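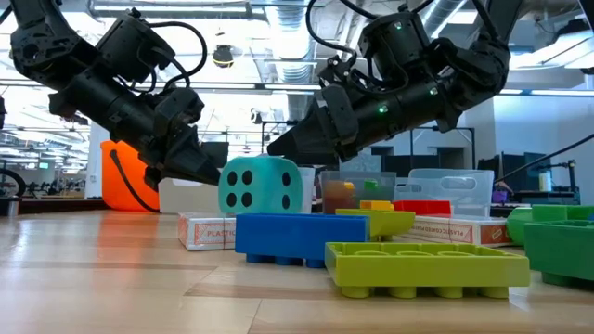

Stullham Toy and Game Library
Progress report to the Udia Fund
Reporting period: second half of the grant
Submitted Friday, February 21, 2025

1. Purpose of the grant

The grant covers the sorting, cleaning and repacking of donated toys and games held at the Stullham site, and the preparation of a lending stock that can be issued in complete sets. Work began in July. This report covers the sorting and repacking stages and gives the position on storage and spending.

2. Work completed

The intake backlog has been cleared. A total of 2,265 items passed through the sorting table and were entered in the register. Of these, 583 have been repacked as lending stock and given a shelf number. The remainder are divided between spare parts, items awaiting cleaning and items to be passed on.

Sorting is done by type first and by set second. Earlier in the project we tried to rebuild sets straight from the donation boxes. Parts from one set were often spread over several donations, and the same box was opened more than once. Sorting by type has removed most of that repeat handling.

The main groups are now:

Dice. Standard dice are stored by size. Oversized dice, including the large soft-type cubes used in floor games, are stored separately and are not bagged. They are checked for splits at the corners and for worn pips. A die with a pip that cannot be read from normal playing distance is withdrawn.

Playing cards. Decks are kept in their own boxes where the box will still close. Plastic-coated decks are wiped and returned to stock. Paper decks are checked for bent corners and go to craft use if more than a few cards are marked. Each deck is counted in full at intake and again before first issue.

Building bricks. Large bricks are held apart from standard ones because the two do not share a cleaning method. Large bricks are washed by hand and dried with the studs facing down so that water does not stay inside. Standard bricks are washed in mesh bags.

Buckets and bins. Containers that arrive with donations are reused for sorting. Buckets with sound handles are used to carry parts between the table and the sink. Rectangular bins are used for items waiting for a decision.

3. Storage

Shelving from Vondeo was installed along the long wall in two stages. The first stage was fitted as planned. The second was delayed when the brackets supplied did not match the uprights. Replacement brackets were received without charge and the second stage is now in use. The top shelf is reserved for light, bulky items. Boxed games are kept between knee and shoulder height.

Two problems remain. The lower shelves are too close together for the larger game boxes, which have to be stored on end, and loose pieces shift in transit. The labels also lift in damp weather – a different adhesive is on trial.

4. Register

The register was moved from paper to the Kabbaj stock system during the period. Each lending item has a record showing type, number of parts, condition and shelf. Condition is graded on a four-step scale. Entries made before the move have been checked against the shelves, and the mismatches found were mostly games logged as complete with one or more small parts missing. Those records have been corrected and the games placed on hold until parts are found.

5. Spending

Spending is within the approved budget. Shelving and containers are fully paid. The cleaning supplies line is underspent, and we ask for permission to move the balance to labels and replacement boxes. No other change to the budget is requested.

6. Next period

Clear the items awaiting cleaning, starting with large bricks.
Match spare parts to games on hold and release those that can be completed.
Raise the two lowest shelves by one slot.
Complete the label trial and relabel the boxed games.
Open the lending stock to the first partner groups and record returns by condition on issue and on return.

A breakdown of the register by type is attached as Appendix A. Invoices are attached as Appendix B.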